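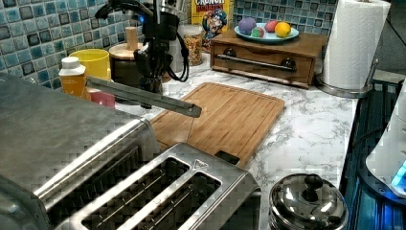
Why Is Bamboo a Grass?

Go outside and pull up one blade of grass from the lawn. Look at the stem. See the little bump partway up, like a knuckle? Keep that in your hand while you read, because we're going to need it.

Bamboo has those knuckles too, only much bigger. They're called nodes, and between the nodes the stem is usually hollow, like a drinking straw. Your lawn and a bamboo forest belong to the same plant family. So do corn, rice and wheat! I was 25 before I learned this, and I went straight out and apologized to my lawn mower.

How fast does it grow?

Very, very fast. Some kinds of bamboo can shoot up almost 3 feet in one day when the weather is warm and rainy. A tree makes its trunk fatter every year, adding a ring each time, but a bamboo stem (the real word is culm, say it like "kulm") pops out of the ground already as wide as it will ever be. All it has to do is stretch. Imagine a telescope being pulled open, one section after another.

I keep a patch behind my house in Painemal. One spring I tied a red ribbon to a new shoot and measured it every morning before breakfast. On the best day it had grown 17 inches. My neighbor Mulugeta Negash didn't believe me, so he came over with his own tape measure and got the same answer.

Where is the rest of it?

Underground! Bamboo has special stems called rhizomes (RYE-zomes) that creep along sideways under the soil and send up new shoots. A whole grove might be one single plant, all holding hands in the dark. Some kinds stay in a tidy clump. Others run, and mine is a runner, so I spend every September digging it out of the strawberries.

How do you get something flat from something round?

Good question. People cut the culms into long strips, shave off the green skin, and glue the strips side by side and press them hard. Then the sheet can be cut into whatever you like: floors, spoons, trays, boards for chopping carrots.
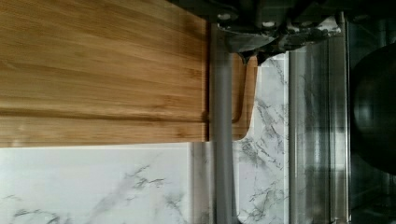
The fine lines in a bamboo cutting board.

Try looking for lines like these on bamboo things at home. You won't find tree rings, though, as bamboo doesn't make any.

Does it have flowers?

Yes, but you may wait a long time. Some kinds bloom only once in 70 years or even longer, and lots of those plants die afterward. Mine has never bloomed. I check anyway.
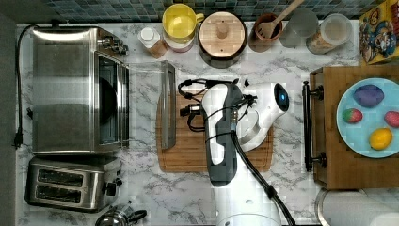
Pilar Carrasco wrote in to ask whether pandas and people eat the same part. Sometimes, Pilar! We both like the young shoots, but pandas also munch the leaves and the tough stems. People need to cook their shoots first, and many kinds are bitter or even harmful raw, so please don't go nibbling in the garden.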